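Varkance sink set

README, work in progress. Ask Yu-ting Cheng if something is missing, she has the older notes.

What this is

247 episodes of one arm doing chores at a kitchen sink. Put a mug in the basin, take a plate out, move the sponge, hand over a utensil, that kind of thing. All teleoperated. We wanted something to test the "can it do the dishes yet" claims against. Short answer so far: parts of the dishes.

What's in the folder

episodes/ one subfolder per run, video plus joint states
splits/ train and held-out lists, plain text
labels/ task sentence, success yes/no, free comment
tools/ the loader, and a script that plays a run back

Seven task families. Names are in labels/tasks.txt, don't trust the folder names, two got renamed halfway thru.

Setup

Franka arm, parallel gripper, stock control. Fixed camera on the counter and sink. Blinds down but daylight still comes in, so brightness drifts over the day. Runs before noon are the worst for this.
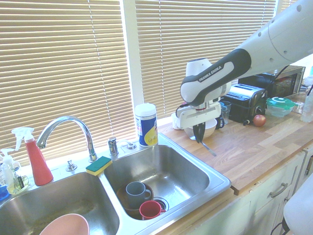 Fixed view, arm over the counter, dishes in the right basin.

Clutter is on purpose. The toaster, wipes, paper towels etc. stay out, same as in a kitchen where people live. Policies trained on the older Mistard set (bare counter) did badly once there was stuff near the gripper.

Results so far

Gravuter baseline, held-out split. Mugs and bowls are ok. Sponge fine. Plates lying flat in a basin, mostly fails, the fingers can't get under the rim. Thin utensils are bad, they twist in the grip and then the place step is off. No washing at all, no scrubbing, no water running in any episode. So if you came for a robot that does dishes: not this one, not yet. Loading and tidying maybe.

Known problems

- Shiny stuff (faucet, sink walls) breaks depth. Use color only.
- 2 runs have the wrong task sentence. Fix comming.
- Success labels were done by one person. Borderline drops count as fail.
- Clear glass gets missed by the detector a lot.
- One kitchen, one arm. Don't claim it generalizes from this.

Loading

Run tools/load.py with the split name. Needs 880 GB if you unpack everything, so don't, stream it. Hosoda format export is half done, labels work, video doesn't.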